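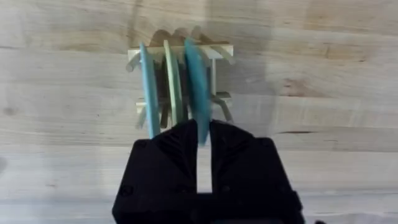 The Hallitau gripper in front of a dish rack, its open fingers lined up with a turquoise plate.

The Hallitau is a tabletop robot arm designed by Baldur Frandsen and built, over a good many long evenings, in the shared workshop at Cleltville. It grew out of an older arm, the Henik, whose shoulder joint it still uses, and it is best known (among the people who know it at all) for its patient work with dishes.

The arm has two black fingers and weighs 769 grams without its base. Frandsen redrew the fingers 19 times before he was happy with the slope of their inner faces. Plates are the usual test, stood on edge in a small cream rack, and the workshop still sets them out every Friday evening for anyone who cares to come by and try the controls.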